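Folding Room Walk-Round – Clondside
Sorting table and storage, with my comments
December 6, 2021

Same list as November, with my notes typed in under each line. I've stuck to the sorting table this time, as the shelving gets its own sheet and I ran out of morning!

1. Floor around the table – PASS
Carpet is flat, no lifted edges. I walked it in socks and then in shoes, which sounds silly, but you feel different things. Nothing to catch a toe on along the side where people stand.

2. Table steady under load – PASS
Leaned on all 4 corners, then sat on it (sorry). No rock. Please don't copy me on the sitting.

3. Tabletop edges and corners – PASS
Corners are rounded, and I ran a dry cloth along the edges to see if it would snag. It didn't. If you're folding something with a loose knit, do the same before you start, because one rough spot will pull a thread right across a sleeve. 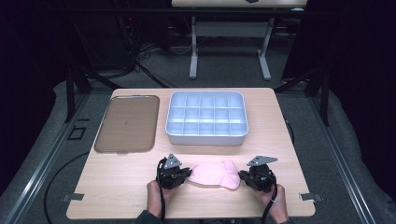

4. Clear working space – PASS, with a nag
The rule is that the near half of the table belongs to the piece being folded and everything else goes to the back. It's working well with the small soft stuff. Where it falls apart is bath sheets, and I'd like us to move the containers off completely for those. There's a shelf. Let's use it.

5. Tray – NEEDS WIPING
The brown tray has marks on it. I don't know if they're dirt or wear, so wipe first and then tell me. If they stay put I'm not going to fuss. Check the rim with a fingertip while you're at it – the old Teixeira tray had a chip that I only found by bleeding on a pillowcase.

6. Compartment organizer – PASS
Looked for cracks in the thin walls between the cells and found none. Keep pins out of it, please. Buttons, snaps and spare collar stays are fine, but pins go in the lidded Soteo tin and nowhere else.

7. Cables kept low and off the walkway – WATCH
There's a black cable on the floor by the table. I'm marking this one as watch until we decide on a proper route for it. Step over, don't drag.

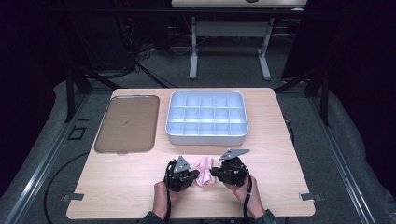

Could we add a line about checking pockets and folds before anything goes on the table? That was the note left on my draft by the evening shift, and I think it's a great idea, so it's going in as item 8. A crumpled cloth can hide a lot, and a quick pat costs nothing.

8. Pockets and folds checked before sorting – NEW
Pat first, then shake, then spread. Anything sharp goes straight in the tin.

Still open from last time: the Zoltham hand cream by the sink has run out again, and 2 of the shelf labels have peeled. I'll bring tape.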